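筷子到底竖着放还是平放抽屉?求推荐筷子筒

楼主 pomari_小厨 2022年3月8日
台面太乱了,想买个筷子筒。现在筷子勺子全扔一个抽屉里,每次翻半天。看中Dukance那款双格的,陶瓷,74块。有人用过没?家里6口人,筷子多。

1楼 半夜煮面
别买带盖的。闷。我家去年10月买的,没俩月筷子头就发黑了,全扔。

2楼 藤本Miyuki
抽屉党路过。平放+分隔盒,拉开一目了然,台面干净。竖着落灰啊,油烟也往上糊,灶台边上尤其严重

3楼 半夜煮面
回2楼:抽屉不透气好吧,没干透放进去一样霉

4楼 藤本Miyuki
那你擦干再放呀。。我家放了好几年没事

5楼 turunen508
陶瓷的重,不容易倒,这点比塑料强。就是底下有没有孔一定问清楚,没孔的积水,隔几天倒出来一股味。Ikex有个不锈钢网的30块,丑是丑点,沥水快

6楼 楼主
丑的不行哈哈,我就想要好看的。双格是不是可以一边筷子一边叉子勺子?

7楼 杉山Genji
可以的,我就这么放。木筷子一格,叉子什么的另一格,下面铺块布,台面不容易刮花。奶白色陶瓷,口子是波浪边 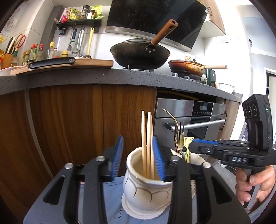
8楼 阿毛不吃葱
问下,木筷子多久换一次?

9楼 turunen508
半年左右换一批,有霉点或者开裂的话马上扔,别心疼。

10楼 藤本Miyuki
波浪边好洗吗?感觉缝里藏垢

11楼 杉山Genji
边还行,抹布一圈就完了。难洗的是里面底,手伸不进去,得用奶瓶刷。我一周刷一次,懒的时候两周…

12楼 藤本Miyuki
看吧,抽屉盒直接冲就行[狗头]

13楼 半夜煮面
又来了。。各人习惯不同,楼主厨房要是潮就竖着,别纠解

14楼 楼主
我家朝北,挺潮的。那就双格陶瓷了,刚问了客服说底有孔,配个托盘。抽屉留给锅铲。谢谢各位,到货了再来说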